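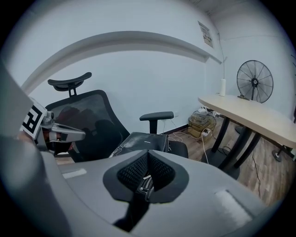

Section 3: Setting up the Dalard office chair

Gradach furniture guides, revised Mar 27, 2026

Applies to the Dalard and the Dalard High Back. If you have the Nkuna, which has a higher opinion of itself, go to Section 7.

3.1 Before you sit down

The Dalard leaves the factory with every setting at its lowest or tightest. This suits the carton very well and the human body hardly at all. Set aside 30 minutes for the adjustments. Most people take far less, then spend the next few years sitting badly.

Wear the shoes you normally work in. If you work in slippers, wear the slippers. We are not here to judge, only to get the seat height right.

Caution: Do not adjust the chair while kneeling on it, standing on it or riding it down a corridor.

3.2 Seat height

1. Stand in front of the chair. The top of the seat cushion should come just below your kneecap.
2. Sit down, well back, with both feet on the floor.
3. Pull up the lever under the right side of the seat. To go up, take your weight off the cushion. To go down, stay where you are.
4. Let go of the lever when your thighs are level with the floor.
5. Check your elbows against the desk. They should be at desk height or a little above it.

Note: If your feet and your elbows disagree, side with the elbows and buy a footrest. The Wavport footrest fits under most desks, as does a stout box, though we make no money from the box.

3.3 Seat depth

1. Lift the paddle on the left side of the seat and hold it.
2. Slide the seat forwards or backwards with your hips. There is no dignified way to do this.
3. Stop when you can fit 2 or 3 fingers between the front of the cushion and the back of your knee.
4. Release the paddle and wriggle until you hear a click.

No click means the seat isn't locked. It will stay put until the moment you reach for something hot.

3.4 Back and lumbar support

The lumbar pad moves up and down on a track behind the backrest. It belongs in the hollow of your lower back, level with your belt. Many owners have it between the shoulder blades and write to us about the pain.

1. Sit upright and reach behind you with both hands.
2. Take hold of the two tabs and slide the pad to the right height.
3. Lean back. You should feel gentle pressure, like a polite person trying to get past you in a cinema.

Caution: The pad has a stop at each end of its track. Forcing it past the upper stop will free it from the backrest altogether, and it doesn't care to go back.

3.5 Tilt tension

The round knob under the front of the seat controls how hard you must push to recline. Turn it clockwise for more resistance, anticlockwise for less. It needs a good many turns before you notice anything, so keep going.

1. Unlock the tilt by pushing the small lever on the left away from you.
2. Lean back slowly, feet on the floor, one hand near the desk the first time.
3. If the chair throws you forward, loosen the knob. If you find yourself looking at the ceiling, tighten it.

3.6 Armrests

Set them so that your shoulders hang loose. If the armrests hit the desk and stop you getting close to it, lower them until they pass underneath. On the High Back they also swivel, mainly when you don't want them to. Press the button on the inner side to fix the angle.

3.7 After the first week

Go round the fixings under the seat with the hex key supplied. They settle with use and may need a quarter turn. The hex key clips to the underside of the seat, on the right, where it will remain until somebody borrows it for a bicycle.

For castors, squeaks and hard floors, see Section 4.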